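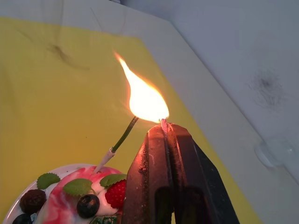
What part of a candle burns?
Mostly the wax. The wick burns a little too, but its main job is to carry melted wax up to the flame.

OK so. Birthday candles. Last issue we asked what you wanted explained and a big pile of you said cake. How do candles work on a cake, why does the frosting stay put, how do you cut the thing without it falling over. Lots to get through, quick as we can.

Lighting it

A wick is a piece of string, usually cotton, running down the middle of the candle. Bring a flame close and the top of the wick gets hot. The wax near it melts. Melted wax soaks up into the string the same way water climbs a paper towel when you dip one corner in a puddle. Try that one at home, only a paper towel and water needed, maybe a drop of food coloring so you can see it go.

Up at the hot end the wax gets so hot it turns into a gas. You can't see it. The gas mixes with air and burns, and that's your flame. The heat melts more wax, more wax climbs up, round and round until somebody blows.

While a candle is being lit, the two fires can run together and make one big one for a moment. Look at the tall one up top, orange and wispy at the tip, whiteish yellow down low, leaning way over to the left. A candle left alone makes a much smaller flame than that. Lighting is a grown-up job. Hair back, sleeves back, paper hats back.

Why is a flame pointy?

Hot air rises. Cooler air comes in at the sides to fill the gap, then it gets hot and goes up as well. All that air moving upward pulls the flame into a teardrop. If there's a draft, it leans. Somebody walks past, it leans. You breathe on it from across the table, it leans, and your brother says you already used up your wish.

And the colors. Tiny bits of soot inside the flame get hot enough to glow, and the glow looks yellow or orange to us. Look low down near the wick of a small steady candle and you may spot some blue. Less soot there.

The little cup thing

The green candle stands in a white cone-shaped holder, and the holder goes down into the cake. You don't have to use one. Plenty of people stick the candle straight in. But a holder gives a skinny candle something wider to stand in and can catch some of the wax drips. Wax won't taste like anything good. Pick it off and leave it on the side of your plate.

Candle leaning a bit? Fine. Leaning a lot, have a grown-up straighten it before it's lit.

Stuff on top

Mint leaves have jagged edges, a bit like a tiny saw. You can feel it if you run a finger along one. Rub the leaf and sniff. The smell is an oil the plant makes, kept in teeny pockets on the leaf, and rubbing breaks them open.

Blackberries are bumpy since each one is really a whole bunch of tiny fruits stuck together. Every bump has its own seed. That's the crunchy bit that gets in your teeth. Blueberries are smooth all over and have a little crown at one end where the flower used to be.

Red and pink and white together in swirls is called marbling. You put down one color, add another before the first one sets, then drag through it and STOP. Keep on stirring and you just get plain pink. Ask us how we know.
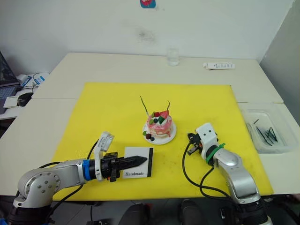
The Nurkine Young Reader, No. 200, page 3

Now the cutting

A big flat board under the plate is a good idea. The yellow one here has loads of space, so crumbs land on the board and the table stays nice. Move any cards out of the way first, like the one that says Handmade, or it'll get frosting on it. Unless you want a frosting card.

How does a knife cut anyway? It takes your push and squeezes it all onto one very thin edge. Same push, much smaller place to go, so the cake gives way. Push with a spoon and your push gets spread out and the cake just squashes. You can test this with modeling clay. Press with your thumb, then press with the edge of a ruler, no harder than before. Which one goes deeper?

Back and forth helps as well. Cakes are full of air bubbles from baking, and pushing straight down flattens them before the edge gets through. Small sawing moves, light hand. With very sticky frosting you can have a grown-up dip the knife in warm water and wipe it dry between slices. Cleaner sides. Takes longer. Worth it if your guests are patient, ours never are.

Order to do it in:
Candles out and cool, all the way cool.
Holders and anything else you can't eat, off.
Big bits of fruit to one side, they make the knife slip.
Grown-up cuts, you hold the plates.
Fruit goes back on the slices. Share it fair.

Why does the red stuff drip like that?

Glaze is runnier than frosting. Pour it on top and it spreads, finds the edge, slides down the side. A thick glaze goes slow and stops partway. A thin one makes it to the plate. Warm glaze is thinner and cold glaze is thicker, so bakers often let it cool a little first. Do the honey test: one spoonful from a jar in the fridge, one from a jar on the counter, tip them both at the same time. Race!

Letters

Eliécer Chambi from Buvbridge wants to know why smoke comes up when you blow a candle out. Great one. The wick is still hot for a bit, so it keeps making wax gas, but there's no flame to burn it. The gas cools and turns into teeny bits of wax floating in the air. That's most of the white trail you see, and its what you smell too.

Someone else (no name, purple pen) asks if you can eat the mint. You can if it's the kitchen kind and it's been washed. Check with whoever made the cake becuase not every leaf on a cake is for eating.

Next time: bread, and what the holes are for. Send us your questions by the last Wednesday in May, Box 2585, and write your name so we can print it.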